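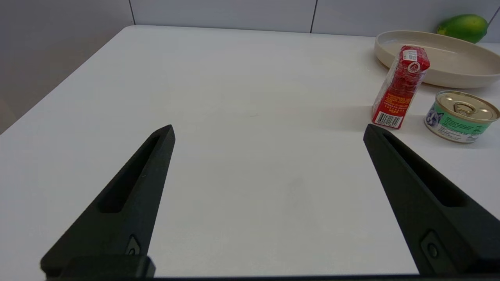

What does a second wrist view add to the grasp policy when a head view is already supplied? On the evidence so far, it adds reliability in the last part of the approach, and very little before that.

Notebook entry, Villden laboratory, March 28, 2018

The comparison begun in January has been completed. Two policies were trained on the same 142 demonstrations: Puma, which receives the head view and one wrist view, and Premow, which receives the head view and both wrist views. Each was given 70 trials on the white table with the mixed object set (cartons, cans, fruit, dishes). A trial is scored as a success only if the object is lifted clear and held until the operator ends the episode.

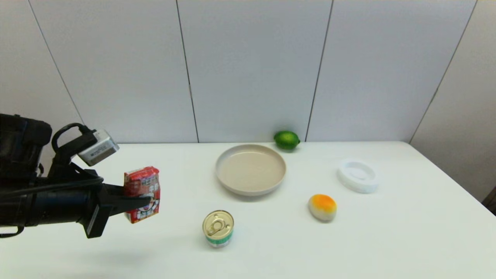
Premow completed more trials than Puma, and the difference lies almost wholly with the cans and the small cartons. On fruit the two are level. Dishes remain poor under both policies — the fingers tend to meet the rim at too steep an angle — and no conclusion should be drawn from them at present.

Two points of method are to be recorded. The Bokex logging software dropped wrist images in a few of the early Puma trials, and these were repeated in full. The starting layout was also altered between trials by hand, without a written sequence, so the two sets are not strictly matched.

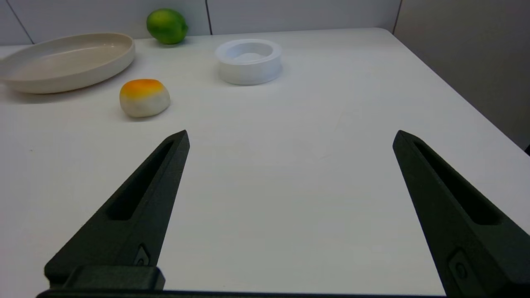

For the next round the layouts will be drawn from a fixed list and used in the same order for both policies. Finger opening at the start of each episode is to be set to its full width and entered in the log. The dish trials should be scored separately.

Outstanding: recalibrate the wrist views before any new data is taken; check whether the Puma checkpoint was the final one or the one before it.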